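Notebook, May. Provasell's user numbers, again

Started 9:40, coffee first, then the Heken export. 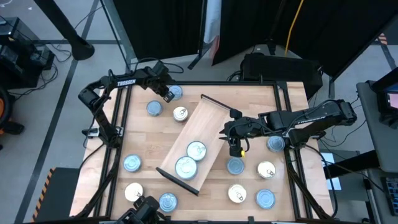
Provasell put out its spring note claiming 900 thousand active mailboxes on the hosted mail service. Last fall's note said 353 thousand. Tarek forwarded it with "impressive?" in the subject line. I don't buy it yet, so I'm writing down what I checked before I forget.

First problem is the word "active." The fall note had a footnote: signed in at least once in the past 30 days. The spring note has no footnote at all. If a phone syncing in the background counts as a sign-in now, the two figures don't belong on the same chart. I asked their press address which definition they used and got a link back to the note.

Second problem is Lehner. Provasell took over Lehner's webmail customers over the winter, and every one of those accounts was moved across whether the owner wanted it or not. Prestmont's newsletter calls the whole jump "organic growth." Where did they get that? The word isn't in the note. I read it twice and searched it.

What we can see from our side is small but at least it's ours. Pulled the Heken list log, bounces removed. We have 207 subscribers on Provasell addresses. Of those, 200 were already on the list before the fall note came out. So seven new ones in the period when the service supposedly more than doubled. Our readers are not the general public and a mailing list is a slow thing, people keep old addresses for years, so I wouldn't hang much on it. Still, seven.

Ran the same pull a second time with the old Lehner domain included and got nothing sensible. Lehner addresses still deliver under the old name, so from the address alone I can't tell a moved account from a dead one that happens to accept mail. Need to look at the MX records per domain. Didn't do that today.

Thaddäus thinks I'm being unfair, and that all the mail providers count this way. Maybe they do. That would make me trust the other providers less, it doesn't help Provasell. He did have one good point: opens would tell us more than addresses. But our open tracking has been junk ever since mail clients started preloading pictures, and I'm not going to use a bad number to argue with another bad number.

To do:
MX lookup for the Lehner domains
find the saved copy of the fall note, the one on their site has been edited (footnote looks shorter than I remember, check)
ask Tarek if his contact at Prestmont will say where "organic" came from
leave the 900 off the comparison page until we have a definition, put a dash in the cell

11:15, export script died on the second file. Same encoding error as last month. Renamed the file, reran, fine.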